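Wogan Lunch Packing Study
Progress report no. 4 to the Pelline Fund
Submitted by Johanna Gasser, project lead
5 Feb 2020

Status: on schedule. Spending is within the approved budget. One change to the work plan is requested under Open items.

Work completed this period

The container survey is closed. Drahomíra Vaněk reviewed 14 small lunch containers against the criteria agreed at the start of the grant: outside dimensions, lid type, closing force, and ease of cleaning. Containers with a separate lid were dropped at the first pass. Kitchen staff at the Ceten site had asked for a lid that stays attached to the box, and the complaint log for the old containers supports them. Lost or mismatched lids made up the largest single group of entries.

Four containers went forward to packing trials. All have a hinged lid. The trials cover single-portion cold items, wrapped and unwrapped, placed by the loading procedure in Annex B. The procedure was revised once during the period. The earlier version had the item placed before the lid was fully open, and the lid tended to fall back against the food. The current version requires the lid to be opened to its stop first, with the box set back from the front edge of the table.

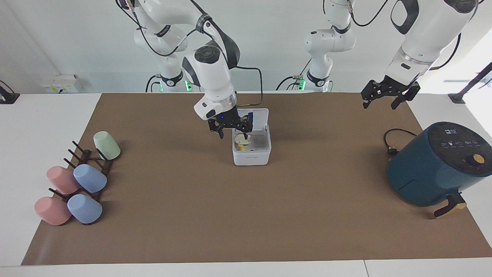 Placement within the box remains the main source of variation. Items set toward one side leave usable space for a second item, but they shift when the box is carried at an angle. Items set in the center shift less and waste the space on both sides. Vernon Nguyen has logged 351 placements to date, with the position of the item recorded before and after a standard carry. Analysis is in progress. The raw log is available to the Fund on request.

Surface covering was also reviewed. A bare tabletop let the lighter boxes slide during loading, so all trials now use a mat. Results taken without a mat are kept in the log but will not be used in the final comparison.

Cleaning tests

Josée Lévesque completed 12 wash cycles on each of the four containers. Two show no change at the hinge. One has a slight looseness that does not affect closing. The fourth, supplied by Skesex, holds residue in the channel behind the hinge and needs a brush to clear it. The supplier has been informed and has offered a modified sample. Delivery is not confirmed.

Open items

1. The modified Skesex sample. If it does not arrive before the next trial block, we propose to continue with three containers and report the fourth separately. The Fund's approval is requested for this change.

2. Soft items. Items with a cream or spread topping mark the inside of the lid when it is closed too soon after placement. A minimum headspace figure is needed. Severin Oberholzer will draft one for review.

3. Labeling. The printed text on some containers is faint and hard to read at arm's length. Larger labels are being priced.

Next period

Packing trials with two items per box will begin once the headspace figure is agreed. The wash series will be extended on the containers that remain. A draft comparison table will be sent to the Fund in April, together with the updated cost sheet.

Annexes: A, container criteria. B, loading procedure, current version. C, wash record.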